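Miswood Automation Board
Home | Forums | End Effectors | Search | Log in

Last updated: June 7, 2025

Thread: Gripper choice for wire harnesses and small round boards, dual arm cell

kerf_offset
We are kitting boards and harnesses with two arms over one table. Trays at the corners, steel tray in the center with a paper liner. Currently on the Talau parallel gripper. The Buschmann has 40 mm more stroke and a slimmer fingertip, and I have one on loan until the end of the month. Table as it stands:

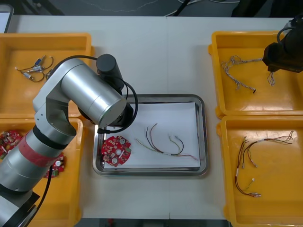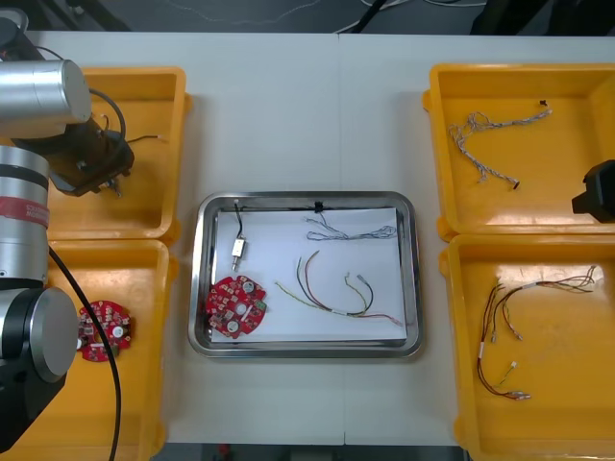
Boards are not the problem. The harnesses are. With the Talau I log a failed pick on the braided wire far more often than on the colored harnesses, and most failures are the finger closing on one strand and leaving the rest behind. I ran 206 picks with each gripper, same force setting, same approach height. The Buschmann did better on braid and worse on boards. Before I write this up, has anyone run both?

dwell_time
Same force setting on two different grippers is not the same force at the fingertip. Did you measure it, or is that the number in the controller?

kerf_offset
Controller value, 30 percent on both. I have a load cell and can measure.

dwell_time
Then the comparison doesn't say much yet. The Talau scale is not linear at the low end. Ours was set up in January and the first thing we did was build a lookup table.

m3_standoff
I disagree that it matters much for braid. If you catch one strand, more force gives you a firmly held strand. It is a geometry problem. Wider pads, soft facing, and approach across the bundle. We glued 2 mm silicone sheet to the stock fingers and the single strand picks mostly went away.

dwell_time
And your release?

m3_standoff
Worse. Fine wire sticks to silicone. We open, wait, then retract slowly.

pathplan_gull
We run Gullwood controllers on a similar layout. Look at the arm cables too. A loop near the wrist can change the payload reading depending on wrist angle, and if you use wrist force to confirm a pick, a light harness is down in that noise. Re-zero at the approach pose, not at home.

kerf_offset
I re-zero at home. Will change that.

m3_standoff
I wouldn't use wrist force for this at all. Finger position after close is enough to tell empty from holding something.

pathplan_gull
Empty from something, yes. It won't tell you one strand from the whole bundle with soft pads.

kerf_offset
Plan, then: load cell on both grippers, match at the fingertip, re-zero at approach, repeat the braid picks only. Silicone after that as a separate run. Boards stay on the bare fingers because I don't want the pads dragging over components.

dwell_time
Log the wrist angle with each pick. You will want it later.

Comments (3)

tin_whisker: Which fingertip did the loan unit come with, the short or the long? The long one flexes.

kerf_offset: Long. I can see it flex on the boards, which may be the whole board result.

benchvise9: Please post the lookup table if you make one for the Talau.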